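3.2 Behälter und Oberflächenzustand

Die Untersuchung der Behälter schließt an die in Abschnitt 3.1 beschriebene Auswahl der Sortiergüter an. Betrachtet werden offene Mehrwegbehälter mit geneigten Seitenwänden, wie sie in der Rücknahme von Spiel- und Sportartikeln zur Zwischenlagerung gemischter Einzelstücke dienen. Der Bestand am Standort Tarberg umfasste zum Zeitpunkt der Aufnahme 226 Behälter, von denen 20 nach dem Zufallsprinzip entnommen und einer Sichtprüfung unterzogen wurden. Die Bewertung der Böden erfolgte nach dem Schema von Ivanov, das zwischen Glanzverlust, linearen Kratzern, flächigem Abrieb und Durchrieb unterscheidet. Durchrieb trat in der Stichprobe nicht auf.

Für die Ablage runder Gegenstände ist die Neigung der Wände von größerer Bedeutung als die Grundfläche. Ein Ball, der in der Nähe der Wand abgelegt wird, rollt bei unbeschädigtem Boden in der Regel zur Mitte zurück und kommt dort erst nach mehreren Richtungswechseln zur Ruhe. Bei stark abgenutztem Boden verkürzt sich dieser Weg, da die aufgeraute Oberfläche den Rollwiderstand erhöht. Der Effekt ist bei leichten, mehrteilig aufgebauten Bällen ausgeprägter als bei solchen mit glatter, durchgehender Hülle — vermutlich eine Folge der Nähte und der dort geringfügig abweichenden Krümmung.

Die Farbgebung der Behälter ist einheitlich grau. Srithong weist in ihrer Arbeit über Mischbestände darauf hin, dass ein neutraler Untergrund die visuelle Trennung der Einzelstücke erleichtert, solange der Boden nicht selbst eine ausgeprägte Textur aufweist. Im vorliegenden Bestand ist diese Bedingung nur teilweise erfüllt. Abb. 4 zeigt einen Behälter mit fleckigem, verschlissenem Boden und einem mehrfarbigen runden Objekt, dessen keilförmige Felder in Rottönen gehalten sind.

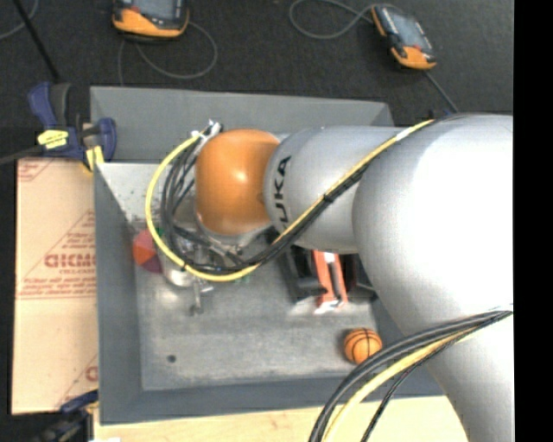 Abb. 4: Offener grauer Behälter mit geneigten Wänden; Boden mit Schleifspuren und helleren Verfärbungen.

Für die Auswertung wurden die Böden in gleich große Felder unterteilt und je Feld der vorherrschende Schadenstyp notiert. Insgesamt ergaben sich 3072 Einzelwerte. Felder, in denen zwei Schadenstypen in annähernd gleicher Ausdehnung vorlagen, wurden dem jeweils schwereren Typ zugeordnet. Diese Regel führt zu einer leichten Überschätzung des flächigen Abriebs, erlaubt aber den Vergleich mit den Daten aus Dranley, die nach demselben Verfahren erhoben wurden.

Der flächige Abrieb konzentriert sich auf den mittleren Bereich des Bodens und nimmt zu den Wänden hin ab. In den Ecken überwiegt der Glanzverlust. Lineare Kratzer verlaufen überwiegend parallel zur längeren Seite, was mit der Richtung übereinstimmt, in der die Behälter bei der Entleerung gekippt werden. Helle Flecken wurden gesondert erfasst. Ein Teil davon ließ sich mit einem feuchten Tuch entfernen und ist demnach als Auftrag zu werten, der Rest blieb nach der Reinigung unverändert und wurde dem Abrieb zugerechnet. Eine Unterscheidung allein anhand von Fotografien gelang nicht zuverlässig. Die Angaben in Tabelle 3 beruhen daher ausschließlich auf der Prüfung am Stück.

Zwischen der Zahl der Umläufe und dem Anteil abgeriebener Felder besteht ein deutlicher, jedoch nicht linearer Zusammenhang. Behälter mit über 300 Umläufen unterscheiden sich untereinander kaum noch, während im unteren Bereich bereits kleine Differenzen in der Nutzungsdauer sichtbar werden. Die Umlaufzahlen stammen aus dem Lagerverzeichnis Clullum und liegen erst ab März des Vorjahres lückenlos vor; ältere Nutzungen sind nicht enthalten. Für die am längsten eingesetzten Behälter sind die Werte somit als Untergrenze zu verstehen.

Der Einfluss des Füllguts wurde nicht getrennt bestimmt. Weiche Bälle dürften zum Abrieb wenig beitragen, kantige Kunststoffteile erheblich mehr. Eine Zuordnung nach Füllgut hätte eine getrennte Führung der Behälter vorausgesetzt, die im laufenden Betrieb nicht vorgesehen ist. Die Folgen der Bodenbeschaffenheit für die Lage der abgelegten Stücke werden in Abschnitt 3.3 behandelt.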